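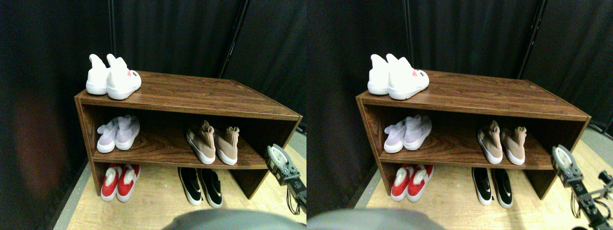 How many pairs can a small rack by the door hold and still look good? Fewer than you'd guess — we like to leave a gap on every shelf, so a pair can go in or come out without knocking its neighbor.

Welcome to the shoe corner gallery! We started this page in February, when the hallway at our Nosow house got so full of sneakers that the door wouldn't open all the way. Now it's one of my favorite parts of the site, and I still get a silly amount of joy from a tidy row of toes.

The low rack is dark reddish-brown wood with those lighter streaks I can't stop looking at, and the white knit sneakers get the top spot (look at those tall collars, they stand up like ears!). One of them has a little red heart logo near the toe. Lavender and beige-pink share the middle shelf, with red and black down on the floor.

I love the soft colors together on one level. The beige-pink pair has a slightly ruffled collar, and next to all that dark wood it looks almost like something from a bakery window. Every pair on the rack has white soles, too, so even the red ones and the black ones feel like part of the same family.

A few notes for anyone setting up a corner like it:

Measure your tallest pair before you buy anything. Sock-style collars need more headroom than plain low sneakers, and my first rack, a secondhand one from the Kravchuk store, was 15 cm between shelves. Way too tight! The high collars folded over every single time.

Toes forward works best for us on the shelves. You can see the color right away and grab what you want on the way out.

An open bottom is great for the shoes you wear most. There's no board to wipe, so you just slide everything out and sweep straight through — it takes me about 8 minutes to do the entire corner, and that includes changing my mind twice over which pair goes on top.

Boots and sandals are in the Stindov cabinet upstairs and will get their own page once I've finished sorting the laces.

Last updated: 2022-10-04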